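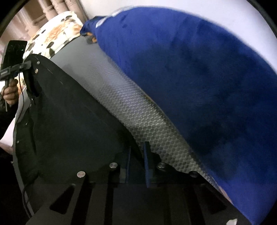 Re: [Clenmont-Quit] gum vs. lozenges after the first month

On 18 January 2022, a list member wrote:
> I'm 23 days off cigarettes and still on the lozenges, the 4 mg ones.
> They give me hiccups something awful and my jaw hurts if I go
> back to the gum. Is it too early to drop down a strength? I don't
> want to mess this up now.

Oh, first of all, congratulations! I smoked for 29 years and I remember how long those first few weeks felt, so please give yourself a pat on the back before you worry about anything else.

I had the hiccups too, and for me it was all in how I used the things. I was sucking on them like hard candy (I grew up on butterscotch, old habits) and swallowing all that peppery juice. The pharmacist at Standley told me to park it in my cheek, leave it alone, and move it to the other side every so often. No coffee or orange juice for fifteen minutes before, either. That helped within a couple of days, though I did grumble about the coffee!

As for stepping down, do ask your own doctor or the pharmacist, but I was told to stay put a while longer, and I'm glad I listened. I had tried to hurry it the time before, and I was back to buying packs at the gas station in Laltden before the month was out. This time I went slowly and had my last lozenge on day 103, sitting in the car outside my sister's place in Hjaltested with the heater running.

Evenings were the worst for me, right after supper. I took to walking to the mailbox and back, even when there was nothing in it. Write again and let us know how you're getting along, hiccups and all.

Warmly,
a Clenmont regular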